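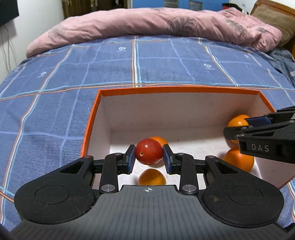
*Tomato between the finger pads, with tangerines behind it and in front of it in the box.*

The March revision of the grasp planning software is now in use on all of our fruit handling work. This post records what was changed in it, what was left alone, and which problems remain open. It is written mainly for colleagues who maintain the older branch and who have asked for something longer than the release notes.

The revision concerns three components. Flollesix performs object segmentation and keeps a track for each item. Resholm is the replay tool, used to run recorded episodes through a new build and compare the output with an earlier one. Jireš holds the calibration files and serves them to the other two. In past releases the components were versioned separately, and a build of Flollesix could be started with calibration it had never been tested against. They are now pinned together. A mismatch stops the program at startup and prints both version strings.

## Segmentation and tracking

The earlier tracker treated color as its strongest cue. That choice was acceptable when one kind of fruit was handled at a time. It failed on mixed groups, where two pieces of citrus standing close together were often merged into a single track, and the planner then asked for a jaw opening wider than the hardware allows. The fault was easy to see in the logs and was nevertheless left in place for two releases, for which the present author accepts a share of the responsibility.

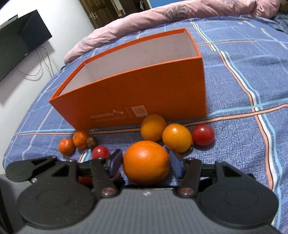 **Manipulation Software Group, Ilanwood | Perception and Planning**

The new tracker gives more weight to the outline of each item and to the shading near its edge. Color is still used, but only after candidate outlines have been formed. Shamim Bugti wrote the first version and tested it on 367 recorded episodes replayed through Resholm. Merged tracks fell sharply. Split tracks, in which one fruit is reported as two, rose a little, mostly on large oranges with strong highlights. We judged this an acceptable trade for the moment. A split track generally produces a narrow grasp request, and the width check rejects it before any motion is planned.

The finger mask was also redrawn. The linkage arms hide part of the work area in every view, and the amount hidden varies with the jaw opening. The old mask was drawn once, for open jaws, and was then applied to everything. The new one is computed from the opening reported at each time step. When a fruit passes behind an arm, its track is held for 10 updates and then dropped. Rhydian Kneath has argued for a longer hold. The value is a setting in the configuration file (`track.hold_updates`), and groups with slower approach speeds may wish to raise it.

## Target selection

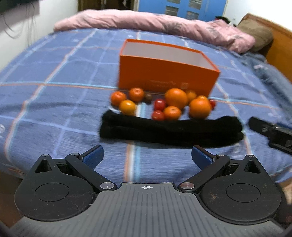
Target selection has been separated from tracking and now runs as its own process. It receives the list of tracks, removes those that cannot be reached, and ranks the others by clearance on both sides of the planned jaw path. Items that do not belong to a known class stay in the list as obstacles. The small dark brown fruit among the citrus and cherry tomatoes is handled in this way, and so is the long black fabric lying in front of the group, which the planner must pass over on a low approach. Under the previous release an unlabeled item was simply discarded, and the path could be drawn straight through it.

Clearance is measured at the pads and at the outer joints. The second measurement was missing before. It matters when the jaws are opened wide, as the joints then sweep a broader area than the pads do, and a neighboring fruit may be pushed before the target is touched.
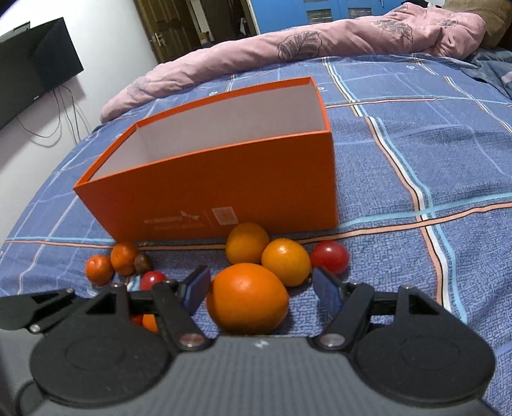 The ranking is repeated every 80 milliseconds until the jaws begin to close, after which the target is fixed. Earlier builds allowed the target to change during closing. Anyone who depends on that behavior should remain on the older branch and write to me.

## Closing control

Little was changed here. The closing speed is still set by class, with tomatoes given the slowest profile. One correction was made: when two classes receive nearly equal scores, the controller now takes the gentler of the two profiles, where it formerly took the one with the higher score. This adds about eight percent to the mean closing time in replay. Those figures come from recorded commands only, and no claim is made regarding bruising or slip.

## Open items

- Split tracks on bright highlights, as described above.
- Yellow-orange fruit is sometimes scored between two classes. More labeled outlines are needed.
- Resholm does not yet show the computed finger mask over the replayed view. Kneath has a working patch under review.
- Jireš accepts calibration files with no lens model and substitutes a default. It should refuse them.

Build instructions are unchanged. Configuration files from the previous release will load, but the old `mask.static` entry is ignored and should be deleted.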